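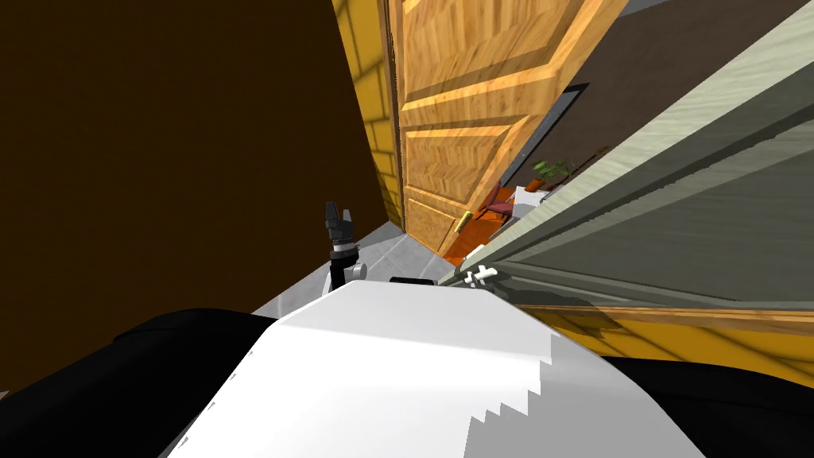 Door number one in the Dendmont house, wide open, with a potted plant waiting in the next room.

October 2, 2026

So I've been opening doors all week. Simulated doors, with a simulated robot, from a very real and increasingly squeaky office chair. I promised a few of you I'd write up how the door collection is going, and it's Friday, the last batch is uploading, and I have a mug of tea, so let's go.

Quick recap if you missed the spring posts. I'm trying to train a small policy that gets a two-armed mobile robot through ordinary house doors, the lever handle kind. The learning part is off-the-shelf and I barely touch it. What I do all day is make examples. I sit down, I drive the robot, I open the door, I save the episode, I reset, and I do it again. My target is 4,000 episodes before December, which sounded very reasonable back when I wrote it on a sticky note.

The house is called Dendmont, and it's the one I like best out of the set I built. It has yellow brick on the walls and gray tile on the floor, and the next room over has an orange floor that I keep meaning to change and never do. I also made a plainer house called Elbridge, all white walls, and for a while I collected only there. Big mistake! The policy learned that "door" meant "the only thing in the room that isn't white" and then fell to pieces the minute I gave it a wall with some color. Matúš Oravec, who shares the project with me and is much more patient than I am, looked at the first results and wrote back one word: "Bricks." So, bricks.

The driving view takes some getting used to. I work from a camera on the robot looking down over its own body, and it's tilted, so every wall in the house leans like it's had a long night. The first day I kept cocking my head at the monitor and went to bed with a sore neck. By the third day I'd stopped noticing (then I looked at a normal photo of my sister's kitchen and thought it looked crooked).

A single episode starts with the robot parked somewhere near the door. I shuffle the starting spot every time, plus the angle it's facing and how far the door is already open. Then I drive in, line up the gripper, get the two fingers onto the lever, press, and back away or push through. A clean one takes me 30 seconds. A bad one takes as long as my temper holds.

And I do keep bad ones! I went back and forth on this. The first plan was to save only perfect runs, on the theory that you want to learn from somebody doing it right. But if every example is perfect, the policy never sees what to do when the fingers come in too high or the base is parked too close. So now if I fumble and recover, it stays in. If I fumble and just sort of grind the wrist against the door until the physics gives up, it goes in the trash. There's a folder called "grinding" that I may someday turn into a very boring movie.
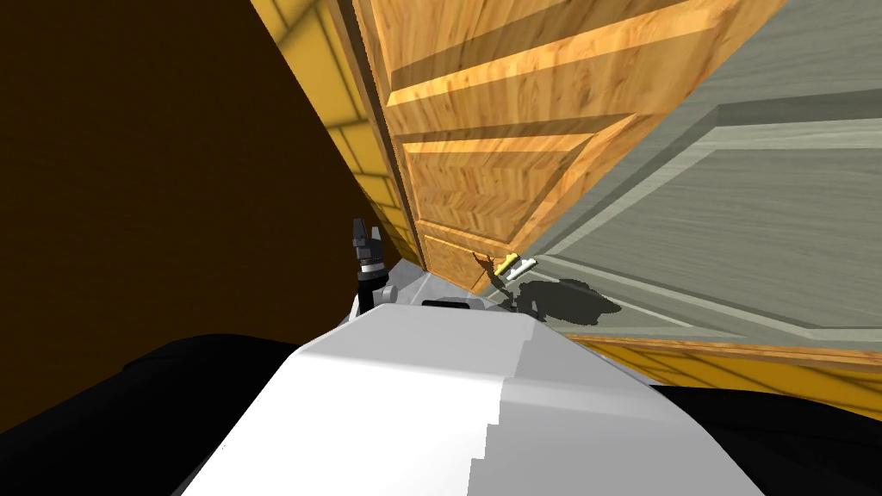 Closer in on the wooden door. Look at the shadow to the right of the handle!

Which brings me to shadows. I had the lights set up so that everything came out flat and even, and the handles were lovely and easy to see. Then I switched on a proper directional light and suddenly there were dark shapes all over the doors, including dark shapes sitting right beside the lever. My early policy would go for the shadow. Every time! It would reach past a perfectly good brass handle and pinch at nothing, with total confidence. I now randomize the light for each episode, and I've been making a point of collecting the nasty cases, where the handle is shiny on top and there's a big blob next to it.

The other thing I changed this week is where I park. If the white body takes up too much of the view, the handle ends up squeezed in close to the shoulder and I'm steering half by memory. I can get away with that because I know the house. The policy only knows what's in the picture, so if I use something that isn't in there, I'm handing it an example it can't possibly follow. Matúš caught me at this. He replayed 9 of my episodes with only the camera view to go on and asked how I'd known the handle was there before it came into sight. Well. I'd opened that door a lot of times. Those got redone.

Tools, for the people who always ask: the controller is a cheap gamepad with a sticky left trigger, the recording script is one I named Appiah after a street I used to live on, and I log the joint positions, the camera and the base motion. I tried recording at 100 frames a second and my disk filled up before lunch, so please learn from me there.

Where I am now: over a quarter of the way in, and Dendmont is the first house where the policy gets hold of the handle more often than it misses. Pulling doors toward itself is still ugly. It gets the lever down and then forgets to move its base out of the way, so the door bumps into it and everybody stops. I think I need many more examples of backing up, and slower ones too, because I tend to rush that bit.

Next week is pull doors, then, and a round handle if Matúš finishes modeling it. If you've collected this kind of data with something nicer than a gamepad, tell me in the comments what you used. My thumbs would like to know.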